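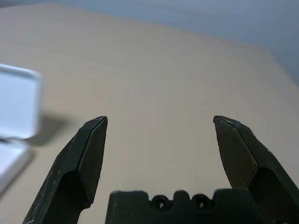
Keeping whiteboard markers in a hard plastic pencil case: flat or upright, and how do I clean it?

Isto Help > Home and Desk > Stationery
Viewed 3,276 times

marlpit

I teach evening classes and carry my own board pens because the ones in the room are always dead. Up to December I kept them in a cloth roll, which ended up with ink through the lining. I've now changed to a hard white plastic case, the sort with a hinged lid and a tray inside. It only has to take one or two pens at a time and it goes in my bag with my register.

There are two things I'd like to know. First, is it all right to keep a whiteboard marker lying down in a case like this, or should I be standing it up? I have read both. The case travels on its end in the bag, so the pen spends part of the day upright whether I want it to or not, and I'd like to know which way the cap should face.

Second, the inside marks very easily. I've had dry-wipe ink on the floor of the tray and water did nothing except spread it. What can I use that won't turn the plastic cloudy? I don't want to ruin it in the first term.

The pens are Cemar, bullet tip, mostly red and black. I can change brand if that's the trouble, but I bought a box of them.

Posted 12th January

tallowfield

Flat is best. If it has to stand, cap down is better than cap up for a whiteboard marker. The colour in the ink settles, and when a pen has been kept with the tip at the top for a while you get a pale, watery line. It isn't broken when that happens. Put the cap on firmly, lay it flat overnight and try it again. Don't shake it hard with the cap off or you'll be cleaning more than the case.

For a bag that stands on its end, work out which end of the case goes to the bottom and put the cap at that end. I put a bit of masking tape on the outside of mine so I don't have to think about it.

On cleaning, dry-wipe ink comes off smooth hard plastic with very little. Try in this order:

A dry tissue, before you wet anything. Fresh marks often lift straight off.

A small squirt of ordinary whiteboard cleaner on a cloth. I use the Rivell one from the supermarket. Wipe it out afterwards with a damp cloth and leave the lid open until the tray is dry.

Washing-up liquid and warm water for grey smudges, which are often just dust and pencil. 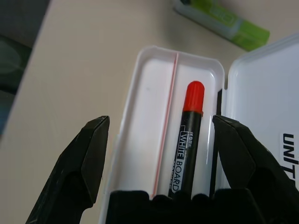

Red is the one to catch early. Black and blue I've left for weeks and they've come away, but red can leave a pink tint in white plastic if it sits, and once it has gone in I haven't found anything that takes it out completely. Check the pen round the join of the cap before you put it away. If there's ink on the barrel there, wipe it off, because that is where most marks in a tray come from.

Keep away from nail varnish remover. It clouded the lid of a case I had and made the surface tacky. Scouring cream scratches, and the scratches then hold ink.

No need to change brand. Use up the box.

osier_lane

toothpaste works on the marks. worked for me anyway

tallowfield

Toothpaste is a mild abrasive, so I'd keep it off anything shiny.

brackenhouse

Agree with most of the first answer. I'd add that a loose pen in a hard case knocks up and down all day and that can work the cap off, particularly with a short pen in a long tray. I cut a piece of felt to fit the bottom of a Le Goff case I use for work and it stopped the pen sliding. It catches any drips too, and when it gets grubby I cut another. It took 3 goes to get the first one the right size, so make a paper pattern.

Also, don't leave the case on a radiator or a sunny windowsill. I've had pens dry out that way with the caps on.

marlpit

Thank you. Whiteboard cleaner took the black off with no clouding. I'll get some felt at the weekend and turn the pens cap down until then.

17 people found this page helpful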